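Shop > Face > Brows > Storico Brow Soap

Storico Brow Soap, Clear

Hi, I'm Felista Ogola and I make this one! It's a firm, clear brow soap in a flat screw-top tin, and it comes with a little double-ended brush (spoolie on one side, angled brush on the other). You wet the spoolie, rub it over the soap, brush your brows up, and you're done. I've worn it pretty much every day since the first test batch and I still get excited when I open a new tin.

I started making it for my own brows, which are long and soft and grow straight down like they're trying to get into my eyes. Gels never did much for me. They either went crunchy or gave up by lunch, and the tinted ones always left me with that one dark blob at the front (you know the blob). Soap was what my aunt used when I was a kid, just the bar from the bathroom and an old toothbrush, and her brows looked amazing in every single family picture. So I took her idea and spent a long winter trying to get rid of the white flaky bits.

This is the second version. The first one was called Cirkmont, and some of you still write to me about it, which I love! It held a bit harder but it went cloudy in the tin, and on dark brows it could dry with a pale film if you used too much. Storico dries clear on mine, which are nearly black, and on my sister's, which are gray now. The hold is medium to strong. If you liked Cirkmont for that glued-flat look, do two thin coats and let the first one dry before you go back in.

No scent. I tried a rose one and it was too much, so close to your nose all day.

How I use it

Start with clean brows, no face cream on them. Cream is the number one reason it slides. Spritz the spoolie with water once, or run it under the tap and shake it really well. You want it damp. If the soap is foaming up you've got way too much water in there, so blot the brush on a tissue and keep going.

Swirl it on the soap until the bristles look coated, then brush up from underneath. I do the front part straight up and the tail more out to the side. After that I press them flat with a clean fingertip and leave them alone while I do my mascara. Pencil or powder goes on after, once everything's dry – doing it before just drags the color around.

Close the lid only when the top of the soap has dried off. I leave mine open on the shelf while I get dressed.
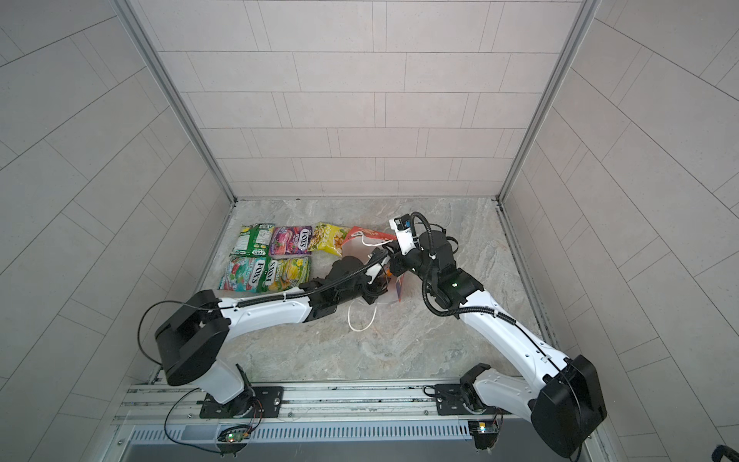
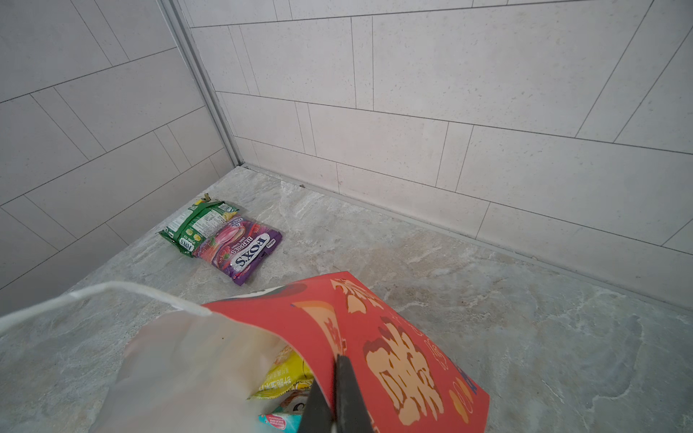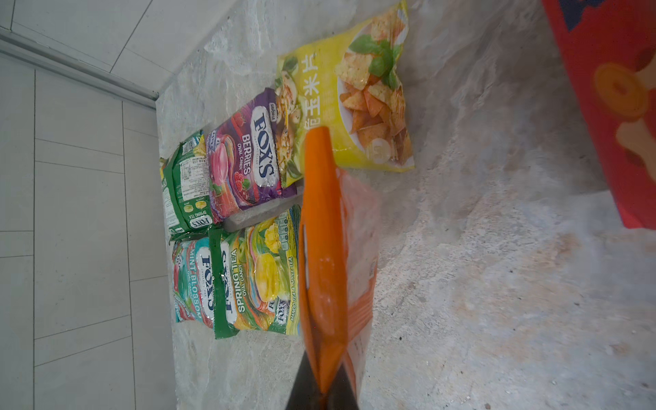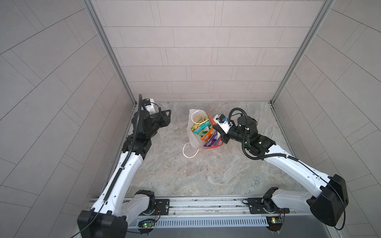

What's in the tin

Glycerin soap base, water, castor oil, panthenol and vitamin E. The tin holds a lot more than it looks like it does, and I got 400 uses out of one before I hit the bottom (I kept tally marks on the back of a notebook, yes really). The brush will probably want replacing before the soap runs out. Wash it with whatever you use on your face brushes and lay it flat to dry.

Each batch is 974 tins, poured and labeled by hand, so when it says sold out it can be a little while before it's back. Batch 2 is the one shipping now. The number is on the sticker underneath.

Stuff people ask me

Can I wear it swimming? I wouldn't. It's soap! It handles a humid day and a sweaty walk fine on me, but a pool will take it right off.

Will it work with sparse brows? It'll lift what you've got and make it look fuller, but it has no color in it, so you may still want a pencil. I like the Lumbantobing one in the soft brown, and I have no connection with them, I just buy it.

My skin gets upset by everything. Try a dab behind your ear for a day first, and skip it if you know castor oil bothers you. Keep it out of your eyes too, it stings like any soap does.

How do I get it off? Warm water and your normal cleanser. Please don't scrub, you'll lose hairs.

My soap has a crack in it. That's from drying out, usually near a heater. A couple of drops of water and a night with the lid shut softens mine back up.

Refills fit the same tin and cost less, so hang on to the old one. They pop in with the paper side down. Spare brushes come in a pack of two.

Contact: Felista at Zuravton Beauty, through the message form | © 2025 Zuravton Beauty | Back to top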